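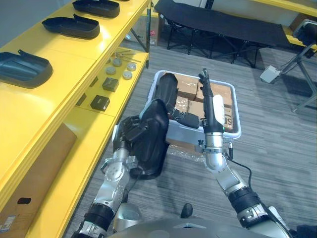

Yellow shelving and floor bin, Tullbridge store.

Filent Parts Labels

Filent is a set of 200 text records taken from storage labels at the Tullbridge store. Each record holds one label as typed by a clerk and the same label in normalized form. It is meant for testing text cleanup rules on short, messy strings.

Contents

labels.csv – one row per label, UTF-8, comma separated
abbrev.csv – abbreviations and their expansions
CHANGES.txt – edits since the first release

Fields in labels.csv

id: integer, stable between releases
raw: label text as typed, including stray spaces
clean: normalized text
bin_code: shelf or bin code, blank if the label had none
split: dev or test

Of the 200 rows, 98 are in dev and the rest in test. Labels that differ only in letter case are kept in the same split.

Normalization

Units follow the number with one space. Fractions are written as decimals, with a maximum of three places. Part numbers are left alone, even where the typed form looks wrong. Jade Fairclough and Trilok Tomar cleaned the rows separately, and Stuart Yeoman settled the differences.

Known problems

Three rows have a bin_code from the old Melnyk numbering and do not match the current pattern. Quote marks used for inches are not escaped the same way in abbrev.csv – read that file with quoting turned off.

Last updated 22/01/2024. Send corrections to Girish Vashisht with the row id and the proposed clean value.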